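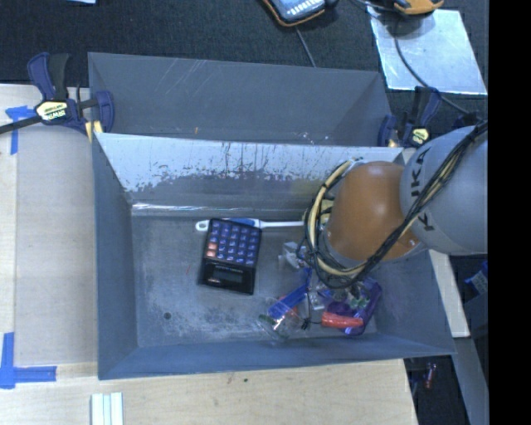
Our picking cell: the KUKA arm over the front bin, with its cables looped around the orange joint.

Kalum Cable Guide Kit, 9 weeks in. Two stars, and one of those is for customer service.

I wanted to like this kit so much! We run a small bin-picking setup at Gornitz, two gray metal bins clamped end to end, an arm that reaches in and moves household stuff from one to the other all day long. Calculators, brushes, packaging, whatever we throw at it. If you've ever worked around one of these you know the robot is the easy part and the cables are what eats your afternoon. Ours hang off the arm in a big fat loop and they have to go everywhere the wrist goes, including down into a box with metal edges.

So in July I ordered the Kalum kit from Imhof. You get a set of snap-shut collars, a spring return that takes up the slack, some rubber liners and a bag of straps. The instructions are decent, with real drawings, and I had it fitted in one morning without borrowing any tools. The spring return is lovely, I'll say that right away. It pulls smoothly and it doesn't twang back at you when you jog the arm by hand.

And for the first few weeks, great. The loop stayed high and I stopped thinking about it (my mistake).

Now the bad part. The collars hold by friction. You close the latch, it clicks, it feels solid, and then over a lot of cycles it creeps. Ours had done roughly 3000 picks when the lower collar had worked its way down far enough that the loop was dipping below the bin rim on deep picks. I didn't notice. Fiona Sutherland was running the cell that afternoon and she heard a scraping sound before she saw anything — the loop had hooked itself over the rim of the front bin on the way out. The arm kept lifting. The cable did not. By the time she got to the stop button the gripper connector had pulled out of its socket, the part it was carrying had dropped back in the pile, and one of the cables had a nick in the jacket deep enough to see copper.

She was fine, she was standing well back, and the bins stayed put because of the clamps. But I don't love thinking about it. If the connector had held a bit longer we could easily have dragged the whole front bin with it, and we were lucky that what fell was a hairbrush.

To be fair to Kalum, some of this is on us. Our collision limits were set too loose for slow moves, and a soft, springy cable pulls so gradually that it took a while to look like a collision at all. We've tightened those up. We also had a pick pose near the wall that tipped the wrist further over than it needed to, and I've taken that out.

Still, a collar whose entire job is to stay where you put it should stay where you put it. I went back through the manual and there is one line on page 14 telling you to "check collar position regularly." Regularly! Every shift? Every month? There's no torque value either, because there's no screw. It's a latch.

I called Imhof and they put me through to Kalum, who were really nice about it and sent out replacement collars with a grippier liner at no charge. Those have been on for a couple of weeks. Better so far, though I've stopped trusting my eyes, so there's now a paint-pen line across each collar and onto the arm link. If the line breaks, we stop and reset. It takes ten seconds and I wish I'd done it on day one.

A few other gripes while I'm here. The straps are too short for a bundle as thick as ours, so I ended up using my own. The latches are hard to open with gloves on. And the liners shed black crumbs, which showed up on the floor of the front bin and confused our camera for a whole morning before I figured out what I was looking at.

I used the Skumham wrap on our last arm and it's uglier, stiffer and takes forever to put on, but it has proper screws and it never moved. If your robot works over an open table with nothing to snag on, the Kalum is quicker to fit and nicer to live with. If it goes down into anything with walls, I'd get the Skumham, or at the very least mark your collars and walk your deepest pick at slow speed with a hand near the stop.

I'll update if the new liners start to creep. As of this morning the paint lines still match up on all of them, and the damaged cable is hanging on the wall by the door with a tag on it — Fiona's idea.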